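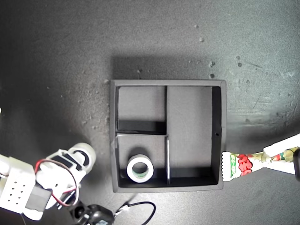
An island can't have a hole in the middle, one reader wrote to us, or the sea would get in and the whole thing would sink! We loved that letter, and it's a very good thing to wonder about. But islands don't float, you see. They are joined to the bottom of the sea, all the way down, so a hole full of water does them no harm at all. An island shaped like a ring is called an atoll (say it "AT-oll"), and the calm water inside it is called a lagoon.

So how do you get one? You start with a volcano. Long, long ago one rose up out of the warm ocean south of Asia, in the place we now call Eroslow, until its top stood 1101 feet above the waves. Then it went quiet, and little by little the shallow water along its shore filled up with coral.

Coral looks like a rock or a bush, but it's really made by tiny animals called polyps, many of them smaller than your fingernail. Each one builds itself a hard little cup to sit in, and when it dies the cup stays behind and new polyps build on top. Keep that up for thousands of years and you have a reef, a great bumpy wall
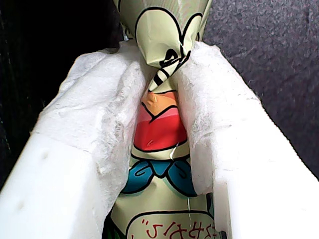

that goes all the way around the volcano like a collar. Now, an old volcano is terribly heavy, and the sea floor under it slowly sinks. Down it goes, so slowly that if you sat and watched it your whole life you wouldn't notice a thing. The coral can't go down too far, though. It needs sunlight, so it keeps on building upward.

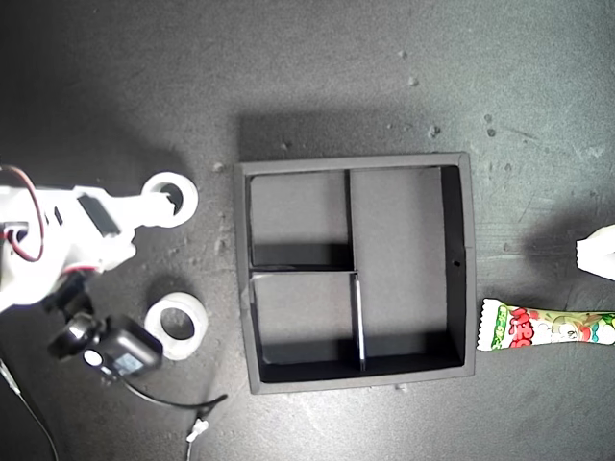 After a very long time the top of the volcano slips under the water, and only the reef is left. Waves break bits of coral into sand and pile the sand up on the reef, and that makes the land. If you were a bird looking down, you'd see a shape a lot like the white ring lying flat on the table, with its round dark hole. The white part would be your reef and the hole would be your lagoon. Real atolls are wobblier than that, of course. Stenine has 25 little islands along its reef, with gaps in between where the fish (and the fishing boats) go in and out.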